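Home Features Workshop Letters Back Issues Subscribe

The Arm That Forgot Where It Was

The fault first showed itself in September, a little after 4 p.m., when the left arm at Flundel pushed down on a block that was already flat on the table. It kept pushing. Comfort Ametepe hit the stop button, and the wrist motor was too warm to hold a finger on.

Flundel is a small shop that trains two-arm machines to handle loose parts. Its practice job is stacking wooden alphabet blocks, which are cheap and don't mind being dropped.

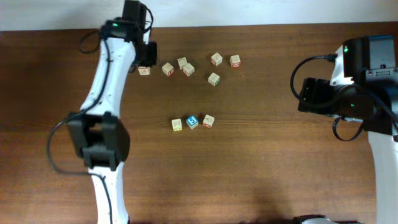 The team blamed the software first. Kwaku Darko had loaded a new version of Gorkine, the program that plans each reach, that same morning. He put the old version back and ran 100 stacks. The arm went low on 16 of them.

"I wanted it to be my code," Darko says. "Code I can fix at my desk."

The error was never large, 5 millimeters at the worst, but it always went the same way and it grew through the afternoon. Misaki Higuchi, who builds the arms, took the shoulder apart and found a clamp screw backing out. Each hard stop let the joint slip a little on its shaft. The position sensor sat on the motor side of the slip, so the controller saw nothing wrong.
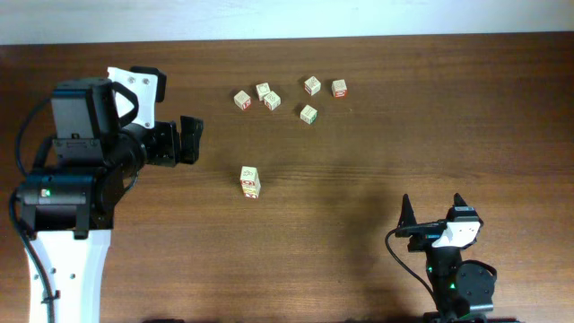
What the stop button didn't do

The loose screw took an hour to put right. The safety question took longer. The arm had a force limit, and it should have quit well before Ametepe reached for the button. Higuchi found the limit was checked only while the gripper was closing – on the way down, with the fingers open, it was ignored.

Somebody's hand could have been under there. Flundel's people reach in to reset the blocks all day, and until then they did it with the motors live.

The force check now runs all the time, and motor power is cut before anyone reaches across the table. The clamp screws get thread locker and a paint mark, and the shoulders are checked every 3,000 cycles.
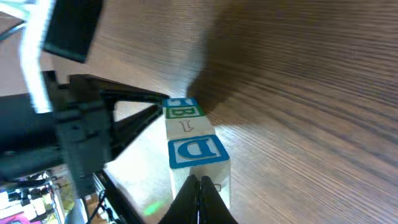
Alphabet blocks stacked at the gripper's fingertips.

Ametepe still keeps the stop button by her left hand. Darko has gone back to the new version of Gorkine, and the arms are due to start on real parts once the shoulder check has come up twice with no movement in the paint marks.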